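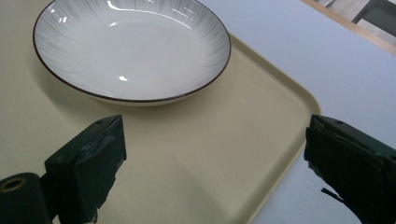
Skuranska Robotics Course, Unit 6: Learning from Hand-Guided Grasps
Handout, January session

1. Task. Each group records dish placement with the hand-held gripper. The object starts on the tray and ends on the tray. A trial counts when the fingers have opened and the dish stands clear of both pads.

2. Data. The class set holds 939 trials from the Rirkach bench and 3013 from the Kvam bench. Keep the two apart when you split for training and test. A mixed split hides the difference between benches and gives scores that are too high.

3. Approach. Shallow dishes have little side wall for the pads to press on. Two grasps are allowed:
- rim grasp, one finger inside the dish and one outside
- edge grasp, both fingers closing across the lip from the side

State which one you used in the log. Do not switch within a batch. 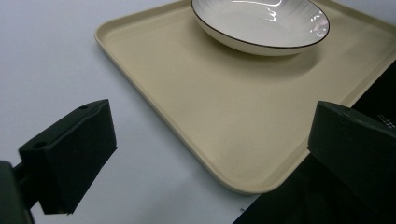
Close at constant speed until both pads touch, then hold for 200 ms before lifting. Lift straight up by 140 mm. Tilt during the lift is the most common fault in the Skiselitz logs and shows up as a sideways slip at the rim.

4. Glare. Glazed surfaces give bright spots that move with the viewpoint. A tracker may lock onto one of them. Track the rim line, and check the result by hand on every tenth trial.

5. Pads. Inspect before each batch. Replace any loose wrapping and note the change, as it alters friction.

6. Hand in: log file, split list, one page on failed grasps. Sort failures by phase (approach, close, lift, release).

Contact: course desk, Skuranska | © Skuranska Robotics Course | Back to top

4 shares | 3 comments

Is the hold time counted from first contact or second?

Second. Both pads have to be touching.

Section 2: does the split list go in as plain text? Our group used a spreadsheet.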